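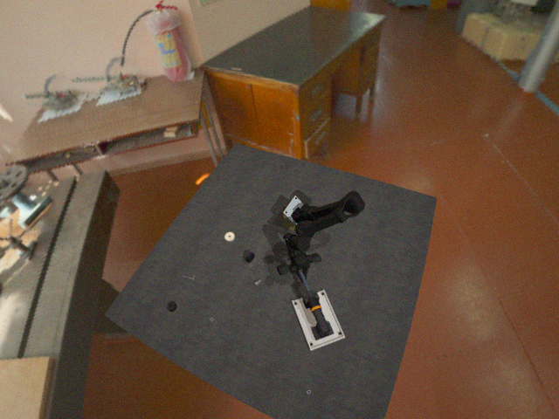
Botond Magyar wrote in to ask why I keep fiddling with the contact settings when the planner is what fails. He had read the last post and thought the grasp poses were bad from the start, so no amount of friction tuning would help.

He was half right. I spent most of January on this and I want to write down where it stands before I forget.

The task is a small assembly bench in simulation. One black arm, a dark tabletop, a white plate with holes at the corners, and an orange-banded handle tool that the arm has to pick up and set down again. There are small parts lying on the table too: a screw, a couple of washers, a ring, a disc. The planner is Pindo. The part I wrote sits on top and is called Lestus. It takes a list of candidate grasps, throws out the ones that collide, and ranks what is left.

The bug Botond smelled was in the ranking. Lestus scored each grasp by how far the wrist was from its joint limits, and it did that only for the final pose. It never looked at the approach. So it would happily choose a grasp with a comfortable end pose and a terrible path into it. Out of 32 candidates for the handle, the top 4 all needed the wrist to swing past the plate on the way down.

I changed the score to sample the approach at 45 points and take the worst one. It is slower, but the planning call is still short next to the time spent in simulation. The bad grasps dropped to the bottom of the list and the failures I was blaming on the planner mostly went away.

The contact settings still matter, though. With the old friction value the tool crept in the fingers during the lift, and the perception code then reported it a few degrees off. That error went straight into the place step. I ended up doing two things: raising the finger friction a little and asking for a fresh pose estimate after the lift. The second one did more.

Small parts are not solved. The washers are thin enough that the collision check and the physics disagree about where the tabletop is, and Lestus rejects every grasp. I have a margin setting that gets around it, but I don't like it and it is off by default.

Next I want to move the scene files over to Gradside so the randomization lives in one place.

4 min read

Recent posts
Moving Lestus off the old message format
Notes on joint limits in Pindo
Why my Bratu logs were out of order
Friction values, first attempt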